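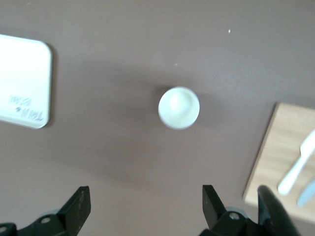
Tallell cell

The Tallell cell is a single-arm tabletop robot cell used for handling small kitchen items: cups, trays, boards, plastic cutlery. One arm, a two-finger parallel gripper, a wrist camera, a brown table. It was built at the Trulness workshop and is mostly known for its maintenance routine, which has been copied for other cells in the same building.

Contents
Overview
Layout
Gripper
Wrist camera
Setup
Routine care
Faults and repairs
Changes
See also

Overview

The cell runs short pick and place tasks. Typical job: take a small cup from the middle of the table, set it on a tray or a board, go back to the start pose. Items are light and the forces are low, so wear shows up mainly in the fingers and the camera mount. The arm joints need little.

The name covers the whole station, meaning arm, table, controller and the set of loose items kept with it. Older notes call it "the cup table". Both names still turn up in the log.

Layout

The arm stands at the near side of the table and reaches away from its base. Items go in three zones, left, center and right as the wrist camera sees them. A common layout has a white tray at left, a small white cup with a rounded white object in it near the center, and a light wooden board at right with a white plastic utensil and a light blue-gray knife on it. Tray and board may run past the edge of the camera view. This is allowed as long as the cup is clear of both.

The tabletop is matte taupe-brown. Matte matters here. A glossy top was tried first and gave bright patches that the vision software took for items. White items stand out well on the brown but can wash out under strong light, the tray most of all, so the lamps are kept soft and turned down before anyone touches the camera settings.

Crumbs and flecks show up easily against the brown. The detector ignores most of them. Larger ones get picked up as false targets, hence the wipe-down (see Routine care).

Gripper

The gripper is a Skurer two-finger unit, electric. Each finger has a flat black plate on a chunkier mechanical base, and the plates open and close in parallel. Bolts on the bases hold the finger assemblies and are the first thing to check when a grip goes off center.

Surface of the plates is matte. Scuffing near the tips is normal and not a reason to swap. A plate is replaced when:

the tip edge is chipped
the plate rocks when pushed by hand with the power off
the two tips no longer meet along their full width

Plates are always swapped as a pair. A new plate next to a worn one closes unevenly and the cup gets pushed to one side before it is held. Most of the early dropped-cup reports came from this.

Wrist camera

A small camera sits at the wrist and looks down past the fingers. Both fingers stay in view at the bottom of the picture when the gripper is open, with a part of the gripper assembly visible next to the right one. This is used as a quick check. If one finger is missing from the view, or the fingers sit noticeably higher than in the reference picture, the mount has moved and the camera needs recalibration.

Fingers and housing close to the lens are often blurry. Focus is set for the tabletop and should be left there.

The open gripper throws broad soft shadows on the near part of the table. Shadows over an item lower the detection score, so the start pose is set well back from the center zone.

Setup

Procedure from the Trulness sheet, shortened. Takes 23 minutes if nothing is wrong.

1. Controller off. Check that the emergency stop is released and the cable to the wrist is not twisted.
2. Try each finger bolt by hand key. Snug, not tight. Overtightening has stripped threads in the base before.
3. Wipe tabletop and finger plates, dry cloth only.
4. Controller on, home the arm, open gripper fully.
5. Compare the live wrist view to the reference picture.
6. Run the calibration card at all 3 zones. Remove card.
7. Place items. Cup goes in the center zone, ahead of the open fingers and roughly midway between them.
8. One slow approach with no grip. Watch both fingers pass the cup rim with the same clearance on each side.
9. One slow grip and release, then normal speed.

Step 8 gets skipped a lot. It is the only step that catches a bent finger plate before it hits something.

Cutlery on the board should lie well inside the board edges where possible. Handles near the edge of the board can catch on the right finger when the arm comes in low.

Routine care

Care is counted in grip cycles, read off the controller screen.

Every shift: wipe table and plates, look at the wrist view, empty the item bin.

Every 3000 cycles: take off both plates, clean behind them, check the bolts for wear, put a thin film of grease on the slide rails. Wipe off any extra. Grease on the plates ends up on the cups and the next grip slips.

Every May: full service. Arm cover off, wrist cable replaced whatever its condition, joint play measured, camera mount taken down and refitted. The cell is out of use for a day, sometimes more if parts are late.

Lens cleaning is done with a blower first and a cloth only if the blower does not do it. Table cleaner must not be sprayed with the arm in the work pose, it drifts up onto the lens.

Faults and repairs

Cup tips on contact. Usually the approach is too low or off to one side. Redo steps 5 and 8. If it still tips, check plates.

Gripper closes on nothing. Camera mount loose, or the table has been bumped. Recalibrate. The table feet are marked with tape so a shift can be seen right away.

Cup held but contents shift. Deceleration too hard at the end of the lift. Lower the lift speed before lowering the grip force.

Left finger lags the right. Dirt in the slide rail most of the time. Clean and regrease. If the lag comes back inside one shift the drive belt is worn and the gripper has to come off.

Tray not detected. Overexposed. Turn the lamps down. Moving the tray a little toward the center also helps, since the detector wants to see at least one full corner and a good length of rim.

Removing the gripper: power off, support the gripper from underneath, undo the wrist ring, pull the connector straight out. Do not turn the connector. Two were broken that way and the replacement is slow to order. Refit in reverse and run the full setup, not only the calibration card.

Changes

The first version used a suction cup in place of fingers. It worked on trays and did poorly on small cups and anything with a narrow handle. The Skurer gripper replaced it, and the pick program was rewritten at teh same time.

A later change moved the camera from a post beside the table to the wrist. The post camera lost sight of the cup whenever the arm leaned over it – the wrist camera keeps it in view up to the last part of the approach. Downside is the shadow, and a cable that flexes on every move.

The item set grew to 54 pieces after the move, stored in numbered bins under the table. Bins with cutlery are kept apart from the cups to avoid scratches.

The Krasniqi cell, built afterwards, uses the same table finish and the same setup sheet but has a longer arm and its own service interval. Finger plates are not interchangable between the two cells, the bolt spacing differs.

See also

Krasniqi cell
Skurer gripper, finger plates
Trulness workshop, setup sheets
Wrist camera calibration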